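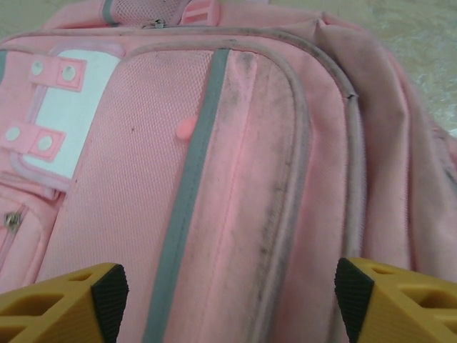 Deposit blocked after I returned the van – how long is normal?

Posted by zaretti_on_tour

Hello everybody. I rented a small passenger van from Noller for a family trip in September. At pick-up the man at the desk blocked 1,301 euros on my credit card as the deposit. I did not take their extra insurance because I have my own policy for the excess.

I gave the van back with a full tank, at the correct hour, and the employee walked one time around it and said it was fine. He did not give me any paper. Now it is 17 days later and the amount is still blocked. My bank tells me to ask the rental company, and the rental company tells me to ask my bank. I wrote two emails and received one automatic reply.

Is this a normal waiting time? And can they still charge me for damage when the employee said it was fine? I have pictures of three sides of the van, but I forgot the back.

Posted by Plirkon

First you must find out if it is a block or a real charge. In the banking app a block is usually shown as "pending" or "reserved". If it is a real charge, they have to send the money back as a refund, and this needs more time.

With a block, the company can release it on their side, but some banks keep it until it expires by itself. On my card this was 31 days, yours can be different. Ask the bank only this: "On which date does the authorization expire?" They can see it, and it is an easier thing to answer than "where is my money".

For Noller, I would not write to the general address again. Call the branch where you gave back the van, have the rental agreement number ready, and ask for two documents:

the closed rental agreement (the final invoice)
the return report, with mileage and fuel

If the final invoice shows zero to pay, send it to your bank and ask if they can release the block with it. My bank did, the one before did not want to.

About the damage: yes, they can still send a claim later, also when the employee said it is fine. Spoken words are difficult to prove. Keep your three pictures with the original date in the file, and write down now what you remember from the return – the hour, the parking place, what the man said.

Posted by Ross

same with me last year, different company. waited around 50 days!! now I only rent with a small deposit even if the daily price is higher. good luck

Posted by zaretti_on_tour

Thank you both. It is shown as "reserved" in my app, so it is a block. I will call the branch tomorrow morning and ask for the final invoice.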